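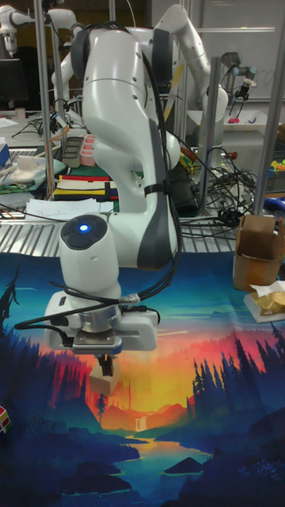

Issue 223

Keeping the Craft Table Usable
2/2/18

I got a lot of mail after the last issue, and most of it was some version of "how do you keep a table that everybody uses from turning into a disaster?" Well, I don't always! But I've been working on mine since September and I have a few things to pass along.

First, cover it. I fought this for years because I like looking at the wood, and then I spent a whole weekend sanding glue off it. A printed play mat works great and a cheerful pattern hides stains a lot better than a plain one (ask me about the cream-colored one I bought first). If yours came rolled up and the corners won't lie flat, roll it the opposite way, put a couple of rubber bands around it and leave it overnight. Heavy books on the corners work too, but it takes days and you lose the use of your table.

Crayon on a mat comes off with a dab of dish soap and an old toothbrush. For ballpoint I use rubbing alcohol on a cotton ball, but please try it on a corner first, since it took the color right off one of mine. Marker, well, marker and I have an understanding. I scrub for five minutes and whatever is left gets to stay.

Now, wooden blocks. Don't soak them! I did this with a set my aunt gave us and they swelled up and got fuzzy all over. Wipe them with a cloth wrung out in warm water and a drop of vinegar, then stand them on a cooling rack so the air gets underneath. If they're already fuzzy, let them dry completely and go over them lightly with 220 sandpaper, then 400 if you have the patience. I mostly don't. A little food-grade mineral oil rubbed in and wiped off brings plain wood back nicely. Give it a day before anybody builds with them or you'll have oily fingerprints on everything.

Rozália Trnka wrote in to say she stores blocks in a mesh laundry bag hung on a hook, so the dust falls out the bottom. I tried it, and she's right, only now there's dust on the floor under the hook. I put a boot tray there and I'm calling it solved.

A few of you asked about the drawer unit I mentioned, the Olero. I still like it fine for pencils and tape, but the bottom drawer sticks. Rub a candle stub along the runners (a white one, I used red and regretted it) and it slides like new for a month or two. The Kalimow bins are sturdier if you're storing anything heavy, and they stack.

One more and then I've got to go start supper. Sticker residue! Cooking oil, ten minutes, then scrape with an old plastic card. I've used it on the table edge, on jars, on the side of the refrigerator where somebody put 40 little stars. Wash with soapy water afterward or it stays greasy and collects lint.

Next time I want to get into glue bottles with clogged tips, so if you have a trick that beats poking at it with a paper clip, send it in.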